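Re: [oturdale-swap] winter clothing swap, hall booking

> Hi all, can someone confirm what time the doors open for the July swap and whether we are still taking kids shoes? Also the old flyer says 20 items max per household but the web page says 10. Which is it?

It's 10. The flyer is from last year, please bin any you see up at the Urkus Street shops. Kids shoes yes, if the soles are ok. No adult shoes this time, we got stuck with a mountain of them.

Doors 9.30 am for drop-off, swapping from 10. Hall has to be swept and locked by 1 pm, the people after us have a dance class and they do come early.

Tokens same as before – one item in, one token out. Coats are worth two. Leftover tokens from the autumn swap still good, the green ones, but not the laminated ones from before that.

Still needed:

- hangers, wire or plastic, as many as you can spare. We had 72 last time and ran out before the coats went up
- two more clothes racks, Lahtinen hardware will lend us one but it has to be back by close
- somebody with a ute or a trailer for the leftovers

Please wash things first!! And check pockets. Sort at home if you can, tops in one bag and bottoms in another, it saves us over an hour at the door. Labels on bags should say size, not colour.

I'm pasting the sorting page from our site underneath for those who can't get it to load on there phones.

---

**Sorting**

Clothing comes out of the bin one piece at a time and gets checked before it goes on a rack.

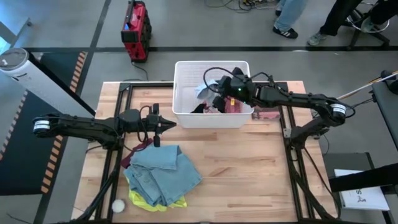 *Page last changed: July, 4.15 pm*

Look at cuffs, collars and underarms first. Missing button is fine, pin a note to it. Broken zip goes in the mending pile. Anything stained or stretched goes to rags, Horkonness take clean cotton for the workshop but not fleece or anything with sequins.

Sizes: go by the lable if there is one. If not, hold it up against something you know and guess. Baby things up to size 1 have thier own table near the kitchen.

---

Hall fee is $31, same as last time, gold coin at the door should cover it. Kettle's working again. Bring a mug.

Will send the roster tonight, or tomorrow if work runs late – shout if you can't do mornings.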